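Sprechernotizen: Wenn der Greifer nicht mehr loslässt
Chantal Hiebert, Projekt Tallari

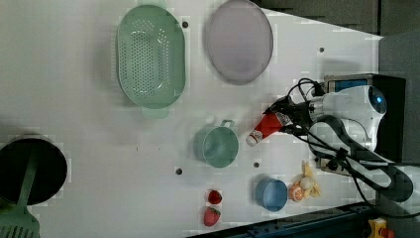

Also, unser Fehler kam in Durchlauf 1294, und ich saß keine 2 Meter daneben mit meinem Kaffee. Der Greifer ging zu, der Befehl zum Öffnen kam – und dann passierte einfach nichts! Im Log stand brav »offen«. Der Arm wollte trotzdem weiterfahren, und da habe ich auf den Not-Halt gehauen. Wo der sitzt, seht ihr ganz unten rechts, das gelbe Gehäuse mit dem roten Knopf. Für mich damals von links kaum zu erreichen, ich musste mich halb über den Tisch werfen (kurz zeigen, Lacher abwarten).

Ursache: Die Steuerung hat nur den Befehl quittiert, die Fingerstellung hat sie nie abgefragt. 8 Tage Suche, peinlich. Seit dem Update im Juni wartet sie auf die echte Position, sonst Stopp.

Dann überleiten zu Gesance – die hatten mit dem Nitora-Treiber fast dasselbe. Fragen bitte gleich stellen, Folie 9 lasse ich sonst weg.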